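Juillet, 16 h
Marjan Parsa

Suite du cahier sur la teinture au lac de garance. J'écris pour moi et pour Iestyn, qui reprend les bains pendant que je suis absente. Pardon pour les fautes, je relis le soir quand je peux.

Bain n° 9. Racine de garance broyée du fournisseur Dehghan, le lot nouveau. La couleur de la poudre est plus brune que le lot d'avant et l'odeur est plus forte, un peu comme la terre et le foin. J'ai pesé 390 g de racine pour la laine déjà mordancée à l'alun. Trempage une nuit dans l'eau de pluie de la cuve Pluvia. L'eau du robinet est trop calcaire ici et je veux savoir une fois pour toutes combien cela change le rouge.

Montée lente. J'ai noté 49 degrés quand la couleur a commencé à sortir vraiment, puis j'ai gardé sous 73 degrés. Au-dessus de cette limite on tire les bruns, c'est ce qui est arrivé au bain d'essai de Iestyn (il a écrit « presque chocolat » dans la marge, je suis d'accord avec lui). La plaque Voltix a encore le défaut du thermostat : elle coupe, elle attend, puis elle chauffe trop d'un coup. Il faut rester à côté et remuer. J'ai retiré la casserole deux fois.

Résultat de l'écheveau A : rouge brique, assez uni, un peu plus clair à l'endroit du lien. Je dois nouer moins serré. L'écheveau B est sorti plus tard et il est plus orangé, ce que je ne comprends pas bien. Peut-être l'alun n'était pas complètement dissous quand j'ai mis B. À vérifier avec le prochain mordançage, en dissolvant d'abord dans un petit bol d'eau très chaude.
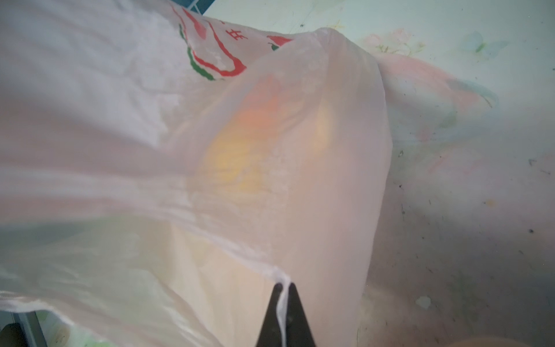

Atelier du bas, juillet

Le reste du bain est gardé pour un deuxième passage. J'ai filtré à travers le coton, c'est long, mais avec la passoire il reste toujours du grain dans la laine et on passe ensuite une heure à secouer. Le marc, je l'ai pressé et étalé pour sécher. Il donne encore un rose saumon assez joli si on le refait cuire avec un peu de craie. Marquer sur le bocal « marc, 2e usage », sinon quelqu'un va le mettre au compost comme au printemps.

Question du rinçage. Iestyn rince tout de suite, moi j'attends que la laine refroidisse dans le bain. J'ai essayé les deux façons avec deux petits échantillons du même écheveau. Celui qui a attendu est plus profond, mais je trouve aussi qu'il dégorge plus au premier lavage. Il faut refaire avec un lavage au savon neutre entre les deux, et attendre plusieurs jours avant de juger. La couleur mouillée trompe toujours, je me suis fait avoir déjà avec la cochenille.

Test de lumière : la carte Mudo est collée à la fenêtre sud, moitié couverte avec le carton noir. Merci de ne pas la déplacer, même pour nettoyer la vitre. La prochaine lecture est pour la fin du mois. Pour le moment, à l'œil, les rouges tiennent bien et le jaune de gaude tient moins que je pensais. 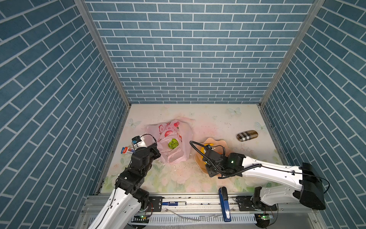 Briques bleues, sol à fleurs et papillons, tache rouge rosé.

À faire avant le bain suivant :
Commander de l'alun, il reste le fond du pot.
Retrouver la balance fine, celle qui est sur la table saute de deux grammes.
Couper les étiquettes dans le tissu non tissé, le papier ne supporte pas le bain.
Demander à Dehghan si le lot a été récolté la même année que le précédent. Si les racines sont plus jeunes, cela peut expliquer le ton.

Note pour Iestyn : le seau avec le couvercle, c'est l'eau de son, ne pas jeter. Elle doit reposer encore. Je voudrais l'ajouter au deuxième passage pour voir si elle garde le rouge plus clair, comme c'est écrit dans le vieux manuel. Si tu commences sans moi, prends seulement la laine fine, et note l'heure quand tu mets les écheveaux et quand tu les sors. La dernière fois j'avais la température mais pas la durée, et je ne pouvais rien comparer.

18 h, ajout. L'écheveau A est presque sec. Il a perdu un peu de rouge, il va vers la terre cuite. B n'a pas changé.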